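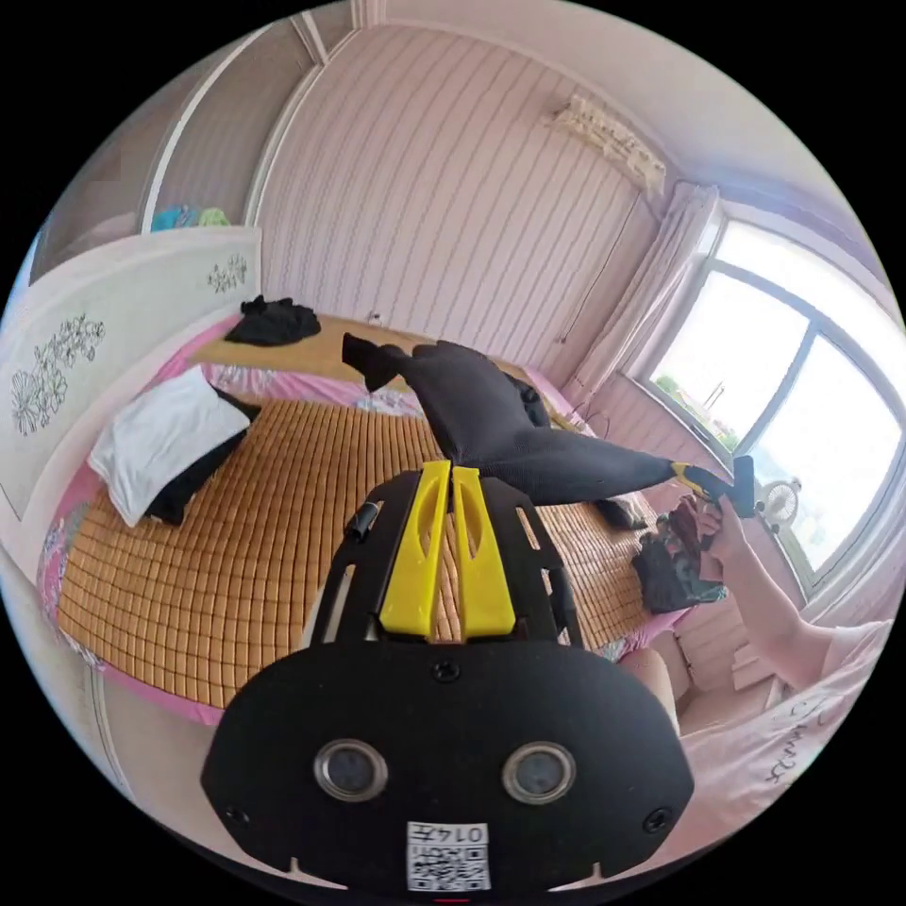
Chapter 5
Hand-Held Grippers for Household Tasks

Clothes are hard work for a gripper. A long black garment on a bed has no fixed shape, so the tool has to pinch it at one end and pull.

This chapter reviews the Viltirov kit, sold as a set of 2 grippers with yellow fingers. The fingers are slotted – compare the solid ones on the Kedis in Chapter 4. We cover what the kit includes, how to fit the fingers, and which fabrics suit them. Terms in bold are listed on page 205.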